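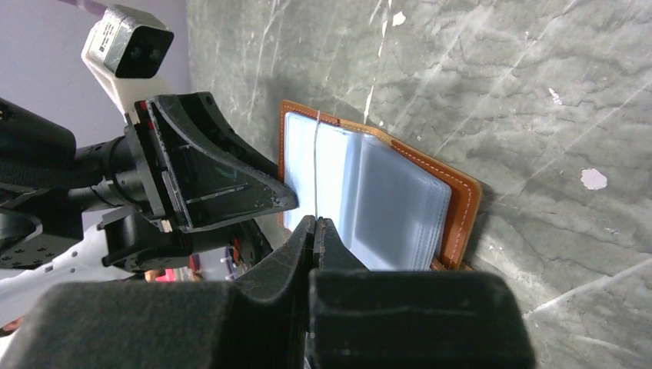 The Card Holder

May 30, 2019
Reading time: 4 min
11 comments | 20 shares

My aunt left me the apartment in Flernau for the month of August, along with a list. Water the fern. Keep the mail dry. Go through the drawers in the hall and throw out what was no good. She had written that last one twice, once at the top and once at the bottom, in different pens.

I left the drawers until the second week. The first held batteries, string and takeout menus, and I filled a bag with it in ten minutes. The second held gloves. The third stuck, and when I got it open there was only the card holder, pushed to the back.

It was brown leather with light stitching along the edge. I took it to the kitchen and opened it under the lamp. Inside were the plastic sleeves, a whole stack of them, pale blue and stuck to each other from years of lying shut. I had to work a fingernail in at the bottom and peel. They came apart with a small sound, like tape.

The first sleeve had a library card from Plarkach, where my uncle grew up. He had been dead six years by then. The signature was a boy's signature, every letter finished. The next had a bus pass with the photo faded out, so that the jacket was there and the face was mostly gone. Then a stamp card from the Santoro bakery, nine stamps out of ten. Then a card from a dentist with an appointment written on the back for a time in the morning and no year.

I put the cards on the counter in the order they came out. I thought I might be asked about the order.

Behind the dentist was a receipt folded in four. It was from Plikono, the furniture store by the river, for a deposit of 300 on a table. The balance was 912, due on delivery. I unfolded it all the way and read the back, where there was nothing. My aunt and uncle never had a table like that. They ate at the one I was standing next to, which had come with the apartment and had a folded matchbook under one leg. I had eaten there every summer as a kid and moved that matchbook with my foot, and been told to leave it alone.

I called my aunt that night. She was at the coast with her sister and I could hear dishes. She asked about the fern first. I said the fern was fine. She asked about the mail. Then I told her I had found the card holder, and she didn't say anything, and the dishes stopped.

"Is the bakery card in it?" she said.

I told her it was, with nine stamps.

"He wouldn't use it up," she said. "He said once it was full they'd take it off him."

I asked about the table. She said it was a long story and then told it in two sentences. They had put the money down in the spring, and in the summer he lost the job at the depot. The store kept the deposit. She said he carried the receipt so he could be annoyed about it whenever he wanted.

After we hung up I wiped the leather with a damp cloth, and then a dry one, and cleaned the sleeves with a cotton swab. A few of the inner ones had never had anything in them. I could tell because they were still clear in the corners. When it was done I stood it up to look at it from the side. The cover had taken a curve from his pocket and wouldn't lose it.
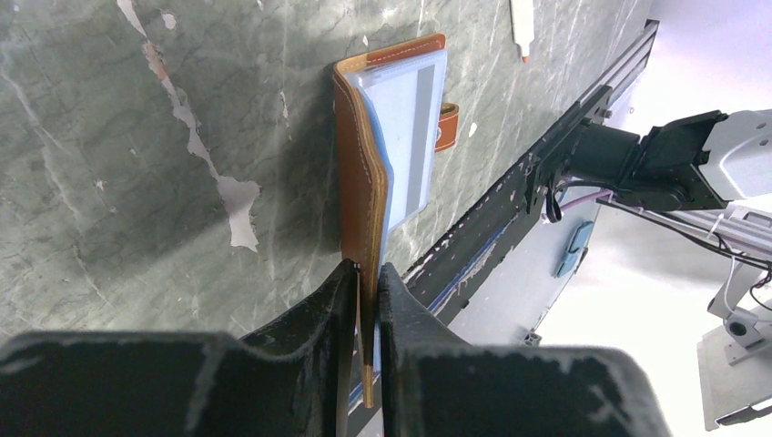 Throw it out if the snap is gone, my aunt had said before she hung up, and keep it if it still closes. He only ever cared that it closed.

I tried it a few times. It closed.

I put the cards back. I got the dentist and the bus pass the wrong way around and had to take them out again. The receipt went in last, folded in four along the old lines.

In the morning I walked down to the Santoro bakery with the bakery card in my shirt. The shop was still there under the same name, with a new counter. The girl had never seen one of those cards. She called to someone in the back, and a man came out with flour up to his elbows and looked at it for a while. He said they could stamp it if I wanted, and the loaf would be free.

I bought a loaf and paid for it. Then I went back and put the card in its sleeve and watered the fern, which had dropped some leaves on the mail.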